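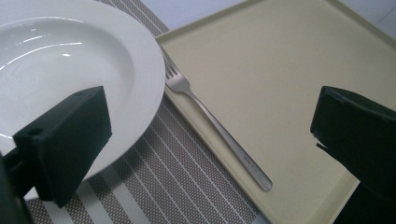
Did eating off smaller plates make me any less hungry? It did not, and by half past ten at night I was standing at the cupboard with the crackers.

I ought to say where this came from. The Komard plan has been doing the rounds at work since March, and I gave in and paid for the booklet. You eat five small meals, you write each one down, and after two weeks you are meant to feel "settled". Settled how, it doesn't say. My jeans are the same. My temper is worse.

Went into Bredside this morning for the oats it tells you to buy. The shop wanted me to have the Areo ones, which cost twice as much as the ordinary bag and have a drawing of a hill on the front. I read both labels by the till. Oats, and oats. I bought the ordinary bag.

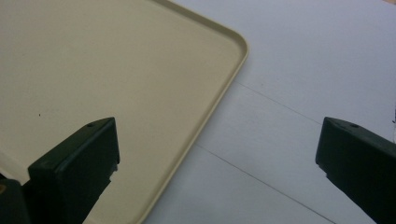
The bit that really gets me is the sums. A bowl of porridge is down as 189 calories, to the last one, as if whoever wrote it had been in my kitchen with my spoon. Then 2000 for the day, whether you're a postman or you sit at a desk like me. I asked about this on the plan's message board and was told to trust the process. I've been told that before, by a man selling windows.

Still, I'll be fair. I have slept better this week. It could be the food. It could also be that I've stopped having coffee after tea, or that next door's dog has gone to kennels.

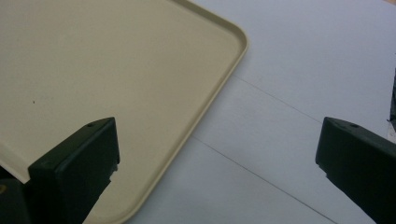
The beige tray. One dark speck on it.

Lunch was soup from Tyagi, which isn't on the list anywhere. I wrote it down as "soup" and guessed the number. I suspect everybody guesses, and then they post their charts and congratulate each other. 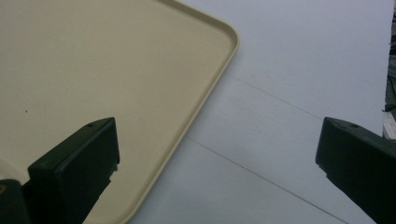 Rounded corner, raised rim.

Five more days to go and I've paid, so I'll see it out. Bought cheese on the way home. Haven't decided what to write down for that.

5 comments
Share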